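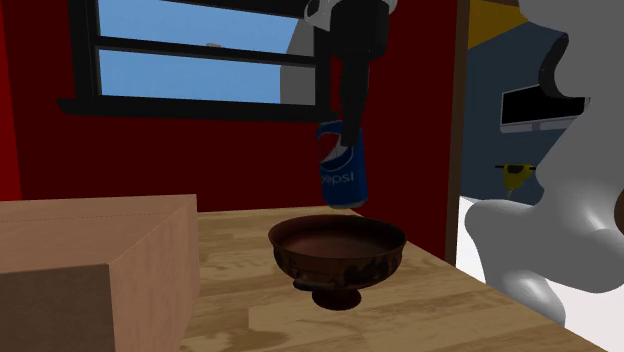
Simulation et essais

Le bras Gramholm est un projet de robot domestique mené à l'atelier partagé Nonico. Avant l'assemblage, les gestes sont répétés dans une simulation : la pince y tient une canette Pepsi au-dessus d'une table en bois, près d'une coupe à pied. Le projet annonce 382 prises simulées, dont 244 réussies - sans préciser ce qu'il entend par réussite. Aucun essai matériel n'a été publié à ce jour. La transposition à un vrai bras, prévue en décembre avec le contrôleur Tijani, reste donc à démontrer.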